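Open days should show the boring part

Went to the Cirkum open day in May. Got there late, parking was a mess, missed the welcome talk. No great loss I think.

Most visitors were packed in by the big screen at the front, where Huttunen had a film running. Fast arms, loud music, 100 percent this and that. I lasted almost 8 minutes. Then I wandered off to the benches at the back and stayed there till they closed up.

My gripe is simple. Firms keep hiding the slow stuff. They think we came for speed. I run a small packing line, I don't need speed, I need to know what happens when a bottle sits a little crooked. How close the fingers have to get. Where the cable goes when the wrist turns. A film wont tell you any of that and the Gremska brochure sure didn't.

What I'd keep

The small table. Two arms, a few white bottles, an orange tray, parts bins and a workbench behind. No stage. You could stand there and ask dumb questions, and I asked plenty. The guy running it said they had logged 1,527 tries on that job and he was happy to talk about the bad ones too. More of him please.

One black finger straight down beside a bottle, not much room between it and the next. That gap is my whole job.
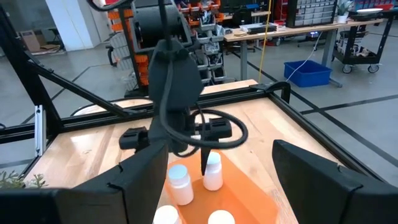 What I'd drop

The film. The lanyards. The prize draw (I was ticket 402, didn't win). And the sales desk right by the door, so you get pitched before you've seen a thing. Drusport did the same at theirs and I walked out with three pens and no answers.

Give me one table and somebody who knows it, and I'll drive out again next year, parking and all.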